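Project report, Laboratory Automation elective
Group: Caradog Beddoe, Aparecida Magalhães, Cleiton Teixeira
Supervisor: Þórey Norðdahl
Submitted 2026-07-20

# Setting up and looking after the two-arm bench cell

## 1. What we were asked to do

Our group received the two-arm cell in the small teaching laboratory. The cell is called Tirnalau in the booking list, so we use this name also. The group before us had finished in June, and they left a short note saying that the right gripper "sometimes lets go". Our task was to bring the cell back to a state where another student can use it, and to write down how it must be kept.

We were not asked to make the arms faster or to write a new program. The program that moves the glassware is the old one from Pravesh Zulu, and we changed only the positions and the grip settings in it.

## 2. The bench

All the work happens on one table against the wall. We first tried to work on the bare table top, but the light from the ceiling made strong reflections and the small glass parts were difficult to find for us when we taught the positions. With a black surface the edges of the glass are easier to see. The surface must be flat. A fold under the rack changes the height of the rack, and the arm does not know this.

The pipette stand is at the left and the test tube work is at the right. We decided that each arm keeps its own side as much as possible. The middle, where the beaker stands, is shared, and only one arm may enter it at one time. In the old program this rule was not written anywhere. Cleiton put it in as a simple lock: the second arm waits above the table until the first has reported that it is out.
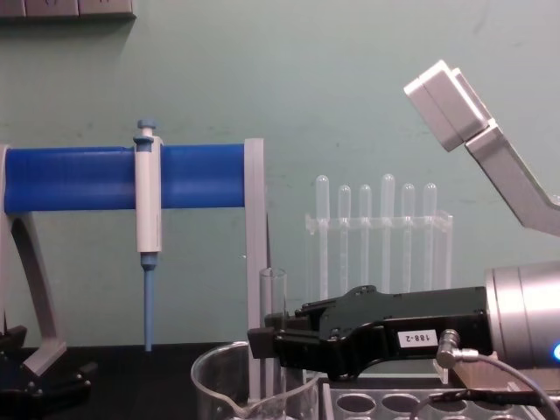

The waiting position took us longer than we expected. If the arm waits too low, it is in the way of the tall things at the back of the bench. If it waits too high, the elbow comes near to its limit and the controller gives a warning. In the end we chose a height in between and saved it under the name "park". Every routine now begins and ends there.

## 3. Cables

The gripper cable was the first real fault we found. It leaves the gripper at the connector and must have enough free length for the wrist to turn. The last group had tied it close to the arm with a plastic tie, and when the wrist turned fully the tie pulled on the connector. We think this explains most of the "lets go" problem, because the gripper lost its signal for a moment and the controller opened the fingers when it came back.

We cut the tie and let the cable hang in a loose loop. This looks less tidy, but after the change we ran the wrist from one end to the other 15 times and the signal stayed. The loop must not go under a rack or around the beaker. Before each start, one person follows the cable with a hand from the connector to the back of the table, with the arms switched off.

## 4. The fingers and the grip force

A test tube is smooth and round and the fingers are flat, so the contact is small. With the old force value the tube turned slowly in the fingers while the arm was moving. With a much higher value we broke one tube. Aparecida then made a small series of trials:

| Setting | Trials | Tube slipped | Remark |
|---|---|---|---|
| Old value | 9 | 4 | turned during the lift |
| Middle value | 9 | 0 | kept |
| High value | 4 | 0 | one tube cracked, stopped |

The middle value is now stored in the program. We also cleaned the fingers with alcohol and a cloth without lint. There was a thin film on them, maybe from gloves, and the cleaning should be repeated at the start of every session.

The screws on the finger parts must be checked too. Two of them on the right gripper were loose when we received the cell. We tightened them by hand with the short key and drew a line with a paint pen across each head, so that a later movement can be noticed.

## 5. Teaching the rack position

To place a tube in the rack, the arm first goes above the hole, then goes down slowly and opens. The holes are only a little wider than the tube. We taught the first hole and the last hole of a row, and the program calculates the holes between them.
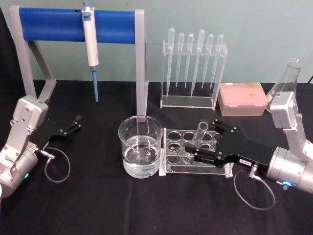
Our first results were poor at the far end of the row. We believed the calculation was wrong and lost one afternoon with it. The real reason was that the rack was not parallel to the line we had taught. Þórey Norðdahl advised us to mark the corners of the rack on the surface with thin tape, and this solved it. When the rack is taken away for washing, it can be put back in the same place.

The tilt of the tube also matters. If the tube is picked up not quite straight, the bottom arrives beside the hole although the gripper is in the correct position. We added a pause before the last movement, 1000 ms long, and the operator can press stop if the tube does not look right. It is a simple solution and we would prefer a sensor.

## 6. Routine for the next group

Before starting:

- Arms off. Follow both gripper cables by hand.
- Look at the paint lines on the finger screws.
- Clean the fingers.
- Put the rack inside the tape marks and press it flat.
- Fill the beaker only when both arms are in "park".

After work:

- Send both arms to "park", then switch off.
- Empty the beaker and dry the table.
- Write the session in the logbook, also when there was no fault.

## 7. Open points

The left gripper was cleaned and its screws were checked, but we made no force trials with it. Its value is still the old one. The pipette positions were taught again by Caradog, but he tested them only without liquid.

The spare connector we ordered has not arrived at the time of writing. The order is under Caradog's name and the part should go in the drawer below the controller.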